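The Horse at Lamen

By the time the clip reached me it had been posted on Totar under four different titles, and in every one of them the horse was a hero. It walked into the Prins, the only hotel in Lamen, crossed the lobby, put its head over the front desk and looked at the night clerk. Then it turned and walked out, and the clerk followed it down to the river, where the video stopped. The captions took over from there. A child had been in the water. The horse had come for help.

I didn't believe it. I don't believe most of what I get sent, and that was more or less my job then, writing a column for a site that paid me by the piece to say that the shark on the highway was the same shark as last time. Readers hated the column and read it every week. My editor liked the horse. She wanted it to be true, or wanted it to be false in some way that would make people angry, and either was fine with her.

So I called the hotel. The man who picked up said yes, there had been a horse. I asked about the child.

"What child?" he said.

I told him what the captions said. He was quiet for a bit, and then he asked me whether the child was all right.

I wrote that down and felt pretty good about it. I had half the column in my head before I'd hung up. But then I made the mistake of driving out there, which took me most of a day, because Lamen is on the far side of the Sundska bridge and the bridge was down to one lane. I had the radio on. They were talking about the horse.

The lobby was smaller than it looked in the clip. The carpet was new at the door and old everywhere else. I stood where the camera must have been, up by the ceiling over the brochure rack, or as near to it as I could get, and I noticed what I should have noticed at home. The camera couldn't have seen the river from there. It couldn't have seen past the front steps. Whoever put the clip together had joined two pieces, and the second piece, the one with the clerk walking down the bank in his vest, had been shot by a person holding a phone.

"Who filmed the outside?" I asked.

The clerk said it was a guest. He said it the way you'd say it was the weather.

"Which guest?"

He couldn't say. Or he could and the hotel didn't want him to. He had a way of straightening the pens when I asked him things, and I've seen people do that who were lying and people who just liked straight pens. 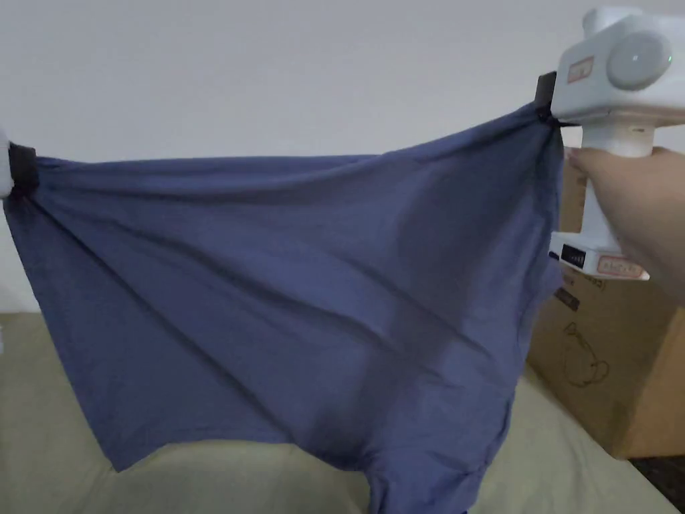
A woman waiting for her key told me I was wasting my time, that everyone in town knew the horse and it went into places. It went into the bank. It had been in the church twice. The only new thing, she said, was that it had gotten on the internet.

I asked her if it had ever saved anyone.

"It's a horse," she said.

I took my coffee out on the steps and read the comments, all 271 of them, on the oldest copy of the clip I could find. It had gone up in March. There was no child in that one. The title was "horse in hotel" and for a week or so people had written things like "lol" and "what breed." Then somebody asked what it was trying to tell the man. Somebody else said it looked upset. Eight comments further down a person with a sunset for a profile picture wrote that her cousin lived near there and had heard a kid fell in that night, and was okay, thank God. After that it was never in doubt. People thanked her. They asked her to thank the cousin.

I sent her a message. I was polite. I said I was writing about the clip and wondered if I could talk to the cousin, and she answered inside a minute, which surprised me.

She said she'd thought it was a different town.

I asked if she would mind adding that under her comment. She said she didn't see who it would hurt to leave it. The copy with her story attached had more than 2,000 replies by then, and a lot of them were from people who'd had a bad year. She pasted a few for me. I read them on the steps and I'm not going to make fun of them here, though I'd planned to.

Toward evening the horse came up the road by itself. It was brown and heavier than it looked on the screen, and it had burrs in its tail. It stopped at the foot of the steps and looked at me for a good while, and I'll admit I looked over at the river. The water was low. There were some ducks on it.

The clerk came out behind me with an apple cut in half.

"You feed it?" I said.

"Every night," he said.

"Were you feeding it in March?"

He held out the apple and the horse took it, and he wiped his hand on his vest. He said he'd have to ask about that, what he was allowed to say. Then he asked if I'd be needing a room, because the bridge closed at nine.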